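Forums Projects Gallery Members Search
Workshop > Builds in progress > Arms and grippers > Tweezer fingers for picking up cloth

dovetail_rob
Posting here because the shop whiteboard isn't the place for it. I've been putting a small arm together on the back bench at Doston and it's at the stage where I need other opinions. The job is picking cloth up off more cloth. The arm itself is a Branance kit with the stock jaw taken off. In its place I made two thin fingers that close to a point, like tweezers, with the camera mounted behind them looking out along the fingers.

It does fine on a light tablecloth. On dark fabric it closes short of the surface or pushes straight into it. Out of 300 tries in August on light cloth it missed 207 on the first pinch with the old jaw, and the tweezer fingers have been a lot better than that. I haven't counted the dark ones yet. I don't want to count them.

Questions: would you change the fingers or the camera first? And has anyone run a light off the wrist connector without a separate supply?

mill_end
Camera first. If it can't tell where the cloth is, the fingers don't matter. What exposure are you running?

dovetail_rob
Auto. I tried fixing it and the picture just went darker.

mill_end
Then you fixed it too short. Set it by hand with the arm parked, over the darkest cloth you plan to use, and leave it there. It'll be slow and a bit smeared when the arm moves but you only need a good picture when it stops.

kettle_black
I'd disagree with that. A longer exposure on a cheap sensor gives you noise, and then the compression turns the noise into blocks. I went through this with a sock sorter. What fixed it was a strip of LEDs off to one side, low down, so the folds threw shadows. Light from straight above does very little for cloth.

mill_end
He asked which to change first. Exposure costs nothing.

kettle_black
A strip costs next to nothing too, and he'll end up buying it anyway.

dovetail_rob
I have a strip in a drawer. My worry is the wiring. The cable down the wrist is already tight and I had one joint rub through the sleeve.

partsbin
Don't put the light on the wrist at all. Clamp it to the bench. You aren't moving the bench.

On the power question, I looked at the connector on mine and I wouldn't. The servo closest to the fingers shares that line and when it stalls the voltage drops. Your camera may be on the same line, so check that before you blame the exposure.

dovetail_rob
Camera is on USB, separate run. But good point about the servo, I'll leave that line alone.

greyline
Has anyone said anything about the fingers? Narrow tips are good for a single layer but they slide off anything with a tight weave. I dipped mine in the rubber coating for tool handles, two thin coats, and filed the inside faces flat after it cured. Brimau sells little pads for this too, but they make the tips fat and you lose the point.

kettle_black
Coating peels. I gave up on it.

greyline
Did you rough up the metal first? Mine has held since spring.

kettle_black
No — I didn't, so fair enough.

lisbon_bench
We built something close to this at our shared shop in Bragança. We stopped trying to see the height of the cloth with the camera. The arm comes down slowly, we watch the current on the shoulder servo, and when it climbs we back off a little and pinch. It works the same on black cloth as on white. It is slow, though, and on a soft pile of fabric it goes too deep.

mill_end
That's a decent way to do it if the cloth is on something hard. What happens on a pile?

lisbon_bench
It grabs two or three layers. For us that was acceptable. For sorting it would not be.

dovetail_rob
I need one layer, so I'd want both, the touch for height and the camera for finding a fold to go after. Plan for now is set the exposure by hand, clamp the strip to the left side of the bench, and try 100 pinches on dark cloth before I touch the fingers. If they slip I'll do greyline's coating.

partsbin
Save a frame from before you change anything, same spot, same cloth. You'll want it later to compare.

dovetail_rob
Did that before I moved anything, auto exposure, shop lights only. The strip goes on tomorrow once I find the other clamp, and I'll put the count in this thread.

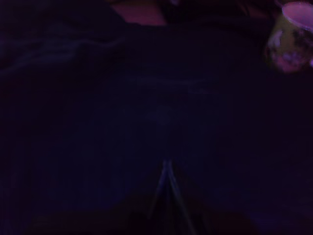
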